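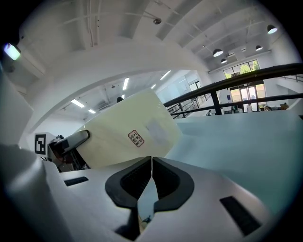 What is the best spot in the Ouali building for spreading things out?
The upstairs table by the railing. It has room for boxes, bottles and elbows, and you still get to look down into the atrium.

I have been coming up to the Ouali mezzanine since September and I still get a little happy every time I reach the top of the stairs. Somebody could have closed this whole level off with drywall and made more offices. They left it open, with a black railing that curves along the edge, and put tables right up against it! This page is my small fan gallery for that corner. Hicham Helmy has been after me to put it together for ages, mostly so he can send people a link when they ask where to find us.

The tabletop is my favorite part. It's a pale blue-gray next to a warm honey-colored wood, and the far edge is curved, so you can pull a chair up almost anywhere and nothing pokes you in the ribs. Light boxes look great on the blue. Anikó Antal likes the wood side better and always puts her cup there.
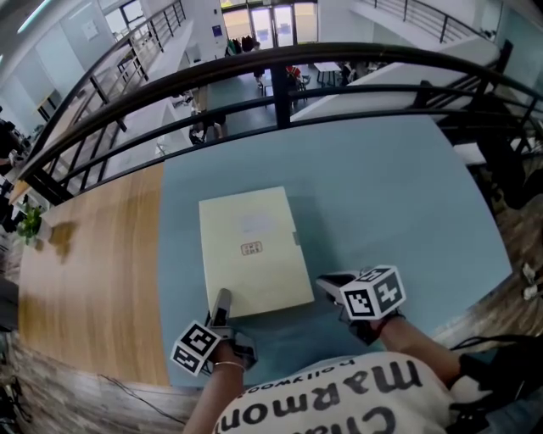 The other thing I love is the sound up here. You get footsteps from downstairs and a door now and then, and around 11 in the morning somebody usually laughs loud enough for both floors to hear. Rachid Fawzy says he can't read in a silent room, and he got through 163 pages of his Prakier manual up here in a single sitting (I checked the bookmark).

If you're bringing things to sort or pack, bring more than you think will fit. We once had the whole Sekovwood sample set out, lids and labels and all, and still had a corner left for lunch.
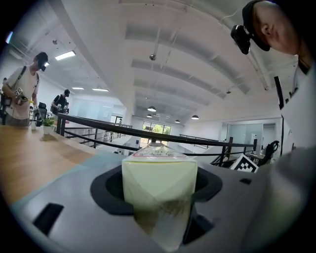

Photo: Florencio Montoya / Ouali upstairs gallery

A pale yellow-green bottle with a red-bordered label, and the little potted plant further back on the wood. I love that plant. Green trees in the window across the way, too, so there's something growing near and far.

Hazem Lamrani is collecting more pictures of the upper floor for the next page, and he'd especially like some with the evening light on the railing. Leave prints in the Plillinier tray by the stairs, or just hand them to him.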